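Gathering Examples at the Ganby Laboratory

Last updated: February

This page records the work of the Lumance project, in which a robot arm is guided through simple tasks with small shaped blocks so that a learning system can be trained on the results. The work is carried out at the Ganby laboratory with support from Mustine. Each recorded attempt is known as an episode, and each episode begins from a fresh arrangement of blocks on the wooden board. Operators are given a written instruction, such as moving a star next to a cube, and guide the arm until the instruction has been met or the time allowed has run out.
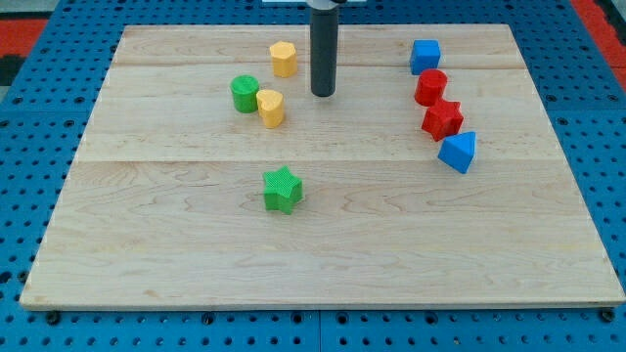
Sessions start at 9.30 am and are divided into blocks of 38 episodes, after which the operator is relieved. The present set of instructions contains 26 wordings. Several of these ask for the same result in different terms, as the system is expected to cope with the way people ordinarily speak. "Push the green star to the left" and "slide the star left a little" are stored as separate instructions, although an operator may carry them out in much the same manner.

Colour and shape are both used in the wordings. Where two pieces share a colour, the instruction must name the shape as well. Instructions found to be unclear are returned to the drafting group and are not issued again until they have been reworded.

Unsuccessful attempts are kept and labelled as such. An episode is discarded only if the recording is incomplete or if a hand enters the working area while the arm is in motion. The collection now stands at over 300 episodes, of which 80 have been set aside for testing and will not be used in training. A second station, at Pacheco, will follow the same written procedure.

We use cookies to understand how visitors use this site. Accept / Manage settings

Comments (3)

boardgamer_k
Is the starting position chosen by the operator or drawn at random?

Lumance project team
Positions are drawn at random before each episode and the operator sets the pieces out by hand.

tealeaf
Glad to see the failed attempts are being kept. Will the instruction list be published too?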